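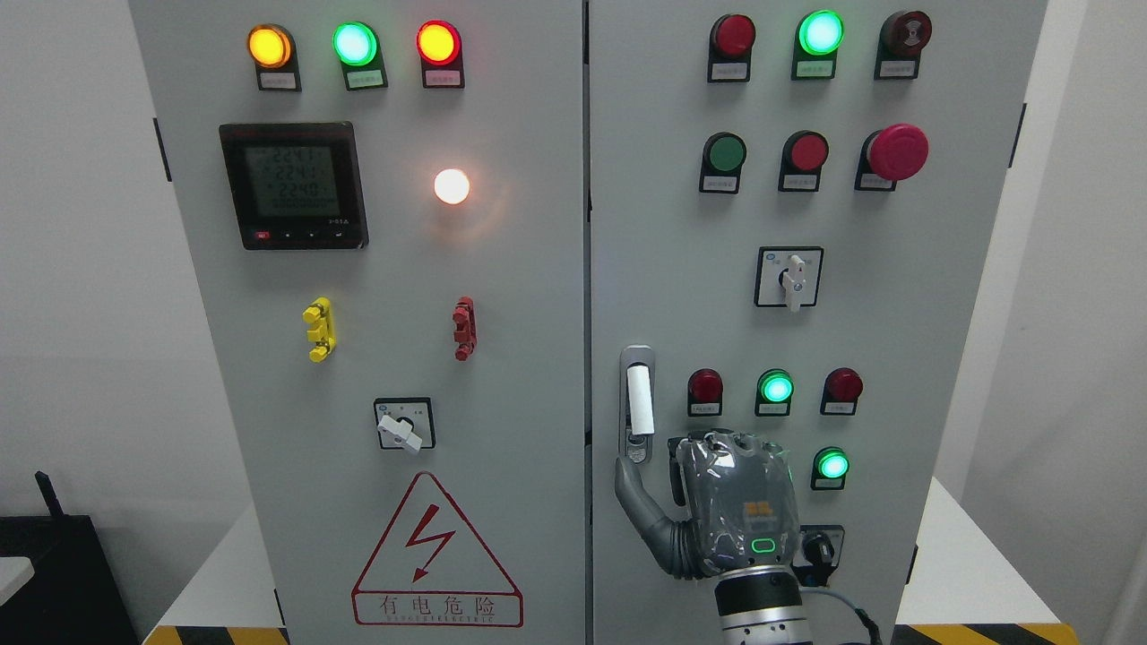

Comparative trials of robot hands are usually reported as a table of payloads, closing speeds and prices. The position taken in this essay is that such tables answer a question few buyers have, and that a hand intended for plant rooms should be judged on plant room hardware. A control cabinet makes a fair examination. Push buttons, rotary selectors, a mushroom-head emergency stop and a vertical door handle share a pair of light-gray doors, and each asks something different of a thumb and a palm. A hand that does well on one may be of little use on the next, and a catalog figure will not reveal it.

At Hosden we have compared two candidates for routine switching work: the Tivel, a hand with separately driven fingers, and the Skelex, a simpler gripper with parallel jaws. Both were run from the same Poon controller, with the same wrist camera settings and the same operators. The program began in September and covered 330 attempts, divided evenly between the two devices and spread across buttons, selectors and handles.

The simpler gripper was better at selectors. Parallel jaws close squarely on a lever knob and turn it without much thought from the operator. It was also easier to maintain, and a worn pad could be changed in about 30 minutes. On door handles the order was reversed. A handle has to be hooked, drawn and then followed through an arc as the door swings, and the jaws tended to slip toward the end of the travel. A curved finger tolerates that change of angle far better.

Neither result would have been predicted from the published specifications. Grip force, the figure most often quoted in sales literature, had little bearing on either task. What mattered more was the room a hand needs around the part it is reaching for. Cabinet builders place controls for people, whose fingertips are narrow. A device that must approach with its full width risks brushing a neighboring button, and in a live installation that risk deserves more weight than a few seconds saved. 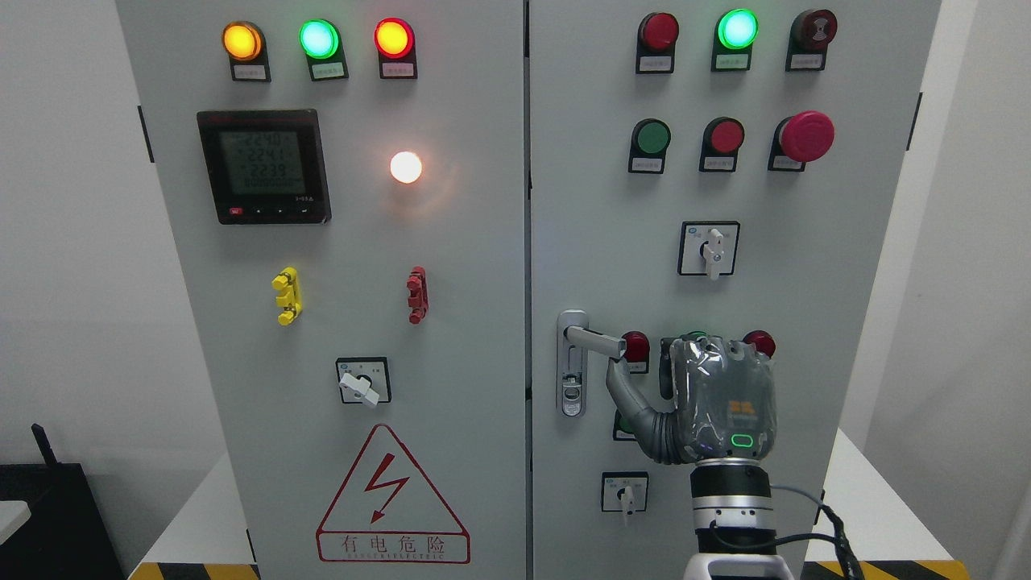

Should a trial of this kind be carried out with a protective cover on the hand? It should, if the hand will be covered in service, and the covered and bare results should be listed separately.

The same principle applies to the camera. Trials are often conducted with an external view that the finished installation will not have. Operators then perform well for reasons that vanish on delivery. We recommend that only the cameras to be supplied with the system be available during scoring, even where this lowers every score in the report. A wrist camera in particular loses sight of the target at close range on many approaches, and buyers are entitled to know how the operator fares at that point.

Objections have been raised to this approach. Suppliers note that a cabinet trial is slow, that no two cabinets are alike, and that results from one site cannot be carried over to another. The first two points are correct. The third is overstated. Handles, selectors and buttons come in a limited number of forms, and a report that names the form, the clearance and the approach angle can be used by others with little difficulty.

Our own practice will be to publish failed attempts alongside successful ones, with the type of failure recorded in each case. A missed press and an unintended press are both failures, but a maintenance manager will regard them very differently. We would ask other testing groups to draw the same distinction in their reports, and suppliers to accept it when they quote from them.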